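Trudum Two-Arm Bench Kit

4 min read
21 shares | 8 comments

The Trudum kit is a set of mounting plates, brackets and cable parts for putting two small robot arms on one table. It is made for a spare room, a garage or a shared workshop where the table can't be replaced with a steel frame. Arms and grippers are sold separately.

Kheri Massawe drew the first version for his own bench at the Stonudura shared workshop, after his arms kept creeping on clamps. The plates have changed twice. The hole pattern has stayed the same, so older plates can be used with new ones.

What you get

Two arm plates, drilled and tapped
One center plate with bracket
Bolts, washers and threaded inserts
Cable ties and stick-on cable anchors
Paper drilling template
Printed guide

What you need

A solid table top. Hollow-core doors and thin shelving will not hold the inserts. You also need a drill, a depth stop, a hex key set and a straightedge. Plan on one afternoon, plus time for your own wiring.

Setting it up

Tape the template along the front edge of the table and check it with the straightedge before you mark anything. The template puts the arm bases 700 mm apart, center to center. That spacing suits most small six-joint arms. If yours are shorter, cut the template at the dotted line and slide the halves together.

Drill, fit the inserts, then bolt down the center plate first. The arm plates go on next. Tighten each one a little at a time, working corner to corner.

Run both arms slowly through their full travel before you tie any cables. Leave slack at every joint. A cable that looks fine at rest can pull tight when the wrist turns over.

First jobs

Cloth is a good first test for two arms. It is soft, it costs nothing to drop, and it shows up timing problems quickly. Juwita Setiawan wrote the towel routine in the printed guide, and it runs with any pair of two-finger grippers. Start with a plain hand towel and set the speed low.

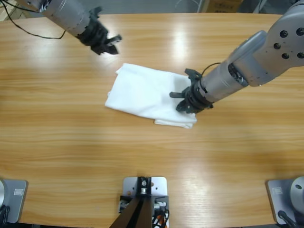
Towel routine on a wooden table, right gripper down on the cloth, left gripper open.

Shipping

Kits go out from Prustirar in batches. The next batch ships in February. Spare inserts and templates can be ordered on their own.

Comments

pelupessy_shop: Does the template work on a round table? Ours has no straight edge to tape to.

Kheri Massawe: Draw a line across it first and tape to that. Keep the plates well in from the rim.

benchrat: Fitted mine last night. One insert went in crooked, my fault, no depth stop. The spares helped.

Tolla: Any plan for a plate that takes just one arm? I don't have room for two.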